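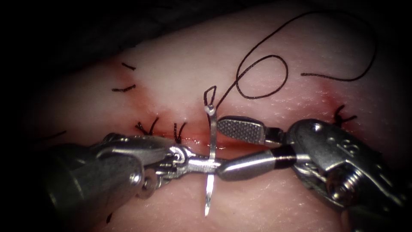
Holding It Together: Interrupted Stitches on Practice Pads
Project report, Skills Elective
September 2019

Background

The interrupted suture is the first stitch most students learn and the first one they are told they are doing wrong. Each stitch is placed, tied and cut separately, so a bad one can come out without taking its neighbors with it. A running stitch is faster and much less forgiving. Our project asked a modest question: does the pad you learn on change the way you tie?

We had reason to wonder. The skills room stocks two kinds of pad, Rumosier and Testley, and every student in our year has a strong opinion about them, usually formed after one session.

Materials

Pads: Rumosier (softer, stretches) and Testley (firmer, tears if you look at it with intent).
Thread: black, because it shows up on a pad and so do your mistakes.
Curved needles, one pack per station. The packs were supposed to last the whole term.
Record sheets, adapted from the Norkus checklist, with the line about "confident posture" removed by group vote.

Method

Straight incisions only. We wanted a clean slit running across the middle of the pad, with both edges level at the start. Angled and curved cuts were in the original plan and left it after the pilot session in March, which produced a pad we still don't discuss.

Each stitch was scored for bite, spacing, knot and tails. Bite means how far from the edge the needle goes in, and whether it comes out the same distance away on the other side. The needle was to be gripped firmly in the jaws of the holder and driven along its own curve. Pushing it straight is the beginner's instinct, and the pad shows it right away with a ragged entry hole.

Tails were to be cut short but left long enough to find again. The checklist gives no length for this. We argued over it for an entire afternoon and then wrote "sensible" on the sheet.

By the end we had scored 886 stitches, roughly 300 of them on Testley pads. The imbalance came from an ordering error that is covered under Limitations, where it takes up most of the space.

Results

Knots were better on the firm pad. Students pulled harder on the soft one, seemingly because it let them, and the edges puckered into a small ridge. On the Testley pads the same pull opened a tear at the entry hole, and people learned very quickly to stop doing that.

Spacing was poor on both. The usual pattern was a cluster of stitches at whichever end the student started from, a long bare stretch, and then one lonely stitch at the far end. Everybody begins by being careful and then notices the clock. Marking the pad in advance helped a good deal, though it felt like cheating and we scored those sessions separately.

Tails varied more than anything else we measured. Some were trimmed to a bristle. Others lay across the pad in long curls and got caught up in the next knot. Loose scraps of thread turned up on the pads, on the record sheets and in one case in a sandwich.

Limitations

Someone in our group ordered Rumosier pads twice and Testley pads once. The Shawky fund gave us a budget of $2,000, and the second delivery accounted for the part of it we had meant to spend on better scissors.

Scorers knew which pad they were looking at. They also knew whose stitches they were scoring, and feelings were hurt.

A pad doesn't bleed, move or object. Anything we found applies to pads.

Recommendations

Start new students on the firm pad for the first 10 stitches, then switch them to the soft one. Mark the spacing for the first session and take the marks away for the second. Put a length for the tails on the checklist, any length, so the next group gets its afternoon back.

Leftover Rumosier pads are in the cupboard by the sink. Please take some.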